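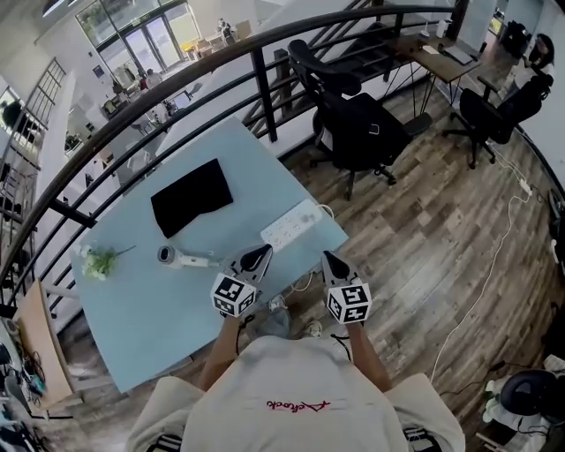

Photo: Brenda Hulme

The table came first. Then the argument about the table.

Guvelus is a shared workroom over a tile shop, up one flight of stairs that everyone complains about. Desks by the day, benches by the month. Kettle. One good window. And a rule, taped up beside the door since June, that no table belongs to anyone after six in the evening.

Sounds small. It has nearly split the place in two.

I've been going round rooms like this one for most of the winter, trying to work out why sharing a table is so hard for grown adults. We did it at school. We do it at Christmas, sort of. Put a monthly fee on it and people turn into border guards.

Brenda Hulme runs Guvelus and has the tired cheer of a person who answers emails on the bus. "They'll share a fridge, they'll share a toilet," she told me. "But you move a mug ten centimetres and I get a letter."

An actual letter. She kept it. Two pages, typed, mostly about crumbs.

The trouble started when the bench fee went up to $267 a month. Before that you could leave your stuff out overnight and the neighbours would work around it. After, people felt they'd bought the surface. One bookbinder marked her half with masking tape. The man across from her, who mends accordions, moved the tape. She moved it back. This went on for weeks and niether of them said a word about it out loud.

Other places have gone harder. Perus, across the river, gives you a numbered locker and wipes every surface at closing. Anything left out goes in a tub by the stairs and costs you a gold coin to get back. Very fair, very clean. I spent an afternoon there and didn't hear one conversation. Good coffee though.

Suvinitz went the opposite way. No rules at all, the members sort it out. It has 74 of them and a waiting list, so something is working, but the organised ones do all the organising and they're getting cranky. One told me she'd cleared the same jam jar of brushes off the same bench every morning for a year. Never met the owner. Has come to hate them, quite deeply.

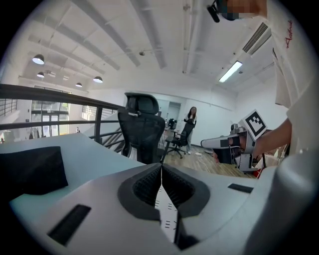 What people want, when you push them, is mostly somewhere to come back to. A half-finished job that's still half finished in the same spot tomorrow. Packing up costs you twenty minutes at night and then another twenty in the morning remembering what you were doing. Anyone who has had to clear a sewing machine off the kitchen table before tea knows the feeling.

Brenda gets that. Her fix was trays. Big flat ones, the kind bakeries use, from a catering supplier called Kröger that was clearing its warehouse. Put the job on the tray, slide the tray in the rack, slide it out next day with every screw where you left it. She bought 200, which was far too many, and the extras are now shelving, a notice board, and part of the roof on the bike shed.

It half worked. The bookbinder loves hers and has painted it green. The accordion man won't touch them, says an accordion doesn't lie flat, and to be fair I watched him try. He's been given the end of the long bench on the quiet. Everyone knows. The letter writer has written again.

There's talk of dropping the six o'clock rule for summer and seeing what happens. Brenda's for it, most days. The evening crowd are against, as they're the ones who turn up after work and find no room to put down a laptop. They pay less, so they get less say, and they've noticed.

When I left it was ten to six. People were starting to pack up, slowly, looking sideways at each other to see who'd go first. The masking tape is still there by the way, gone a bit brown at the ends. The bookbinder says she's used to it. Brenda has had a go at peeling it off and says it takes the finnish with it, so it's staying until somebody sands the bench.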